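In Defense of Keeping the Cheap Stuff

Filed under: Home & Habits, Opinion

2025-06-05

My mother threw things out on a schedule. Every March, when the snow in Brundville had gone gray and tired, she would go through the house with a roll of trash bags, and by supper the closets looked like something in a furniture store. I admired it then and I still do, a little. But I have come around to the other side in my middle age, and I would like to say a kind word for the small, cheap, silly things that most of us are told to get rid of.

I don't mean heirlooms. Heirlooms can look after themselves. A good quilt or a grandfather's watch has plenty of people ready to speak up for it, and there are whole books on how to store one. I mean the toy from the bottom of the cereal box, the souvenir spoon from Ovham with the bowl worn dull, the mug that came free with a tank of gas. I mean bath toys. 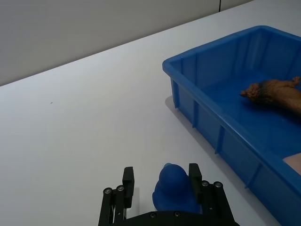 We moved four years ago, and I had 46 boxes, and I know the number because the moving company charged by the box and I argued with them over it. Perhaps 4 of those boxes held what a sensible person would call necessities. (My sister says that is generous.) The rest was paper, dishes I don't use, and the sort of odds and ends that fill up a kitchen drawer until it won't close. I had been reading one of those tidying books that summer, the kind that wants you to hold each thing and ask it a question, and I had every intention of arriving at the new place lighter.

Well, I sat down on the floor with the first box and the afternoon went by, and I had thrown away one dried-out pen. Everything else in there had hooked itself to something. A plastic whistle brought back a whole parade, down to the smell of the fried dough and how my feet hurt. I would never have gone looking for that parade. I didn't know I still had it. And I got to thinking that memory is a poor filing system, at least mine is, and that these little objects do the work of keeping the folders in order.

The tidying people have an answer to this, and it is a fair one. Take a photograph, they say, and let the thing itself go. I tried it. I have close to 1000 pictures on my phone now and I could not tell you the last time I scrolled back past the spring. A picture waits for you to go and find it. A whistle in a drawer gets in the way when you want the scissors, and I have decided that getting in the way is most of its value.
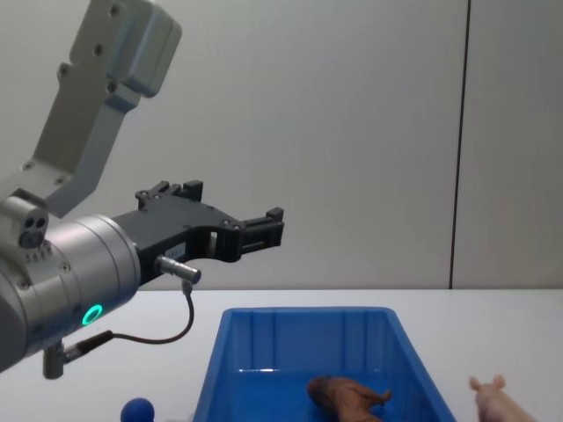 There is the matter of money, too, and I don't want to skip over it. It is easy to live with bare shelves if you can drive to the store and buy back whatever you find you need. My grandparents kept string and jars and the good half of a broken hinge, and that wasn't sentiment, it was sense. I think some of what gets called clutter these days is only the habit of people who once had to make do. I try to remember that when I visit an older neighbor and have to move a stack of margarine tubs before I can sit down.

Now, I know it can go too far. I have seen a house on Menow Street where you had to walk sideways down the hall, and there was nothing cozy or charming in it. If your things are keeping you from your own bed, or from having a friend in for coffee, then please do call someone and get some help. I'm talking about a drawer, a shelf, maybe a shoebox for each member of the family. My own rule is that it has to fit in the sideboard, and when the sideboard is full I have a hard talk with myself.

Last fall the Hwang shop downtown had a table of used toys out front, everything marked down to almost nothing, and I stood there longer than I had any reason to. Parents went by and said "we have too much already," and I'm sure they did. I bought a little tin frog that clicks. My grandson has clicked it, by my estimate, 400 times, and his mother would be glad to see it disappear. I have asked her to put it in the back of a drawer when he is done with it and leave it there for thirty years.

Recent in Home & Habits
The Case for an Ugly Couch
What We Owe the Neighbors' Tomatoes
Letters: Readers on Paper Calendars
Why I Stopped Ironing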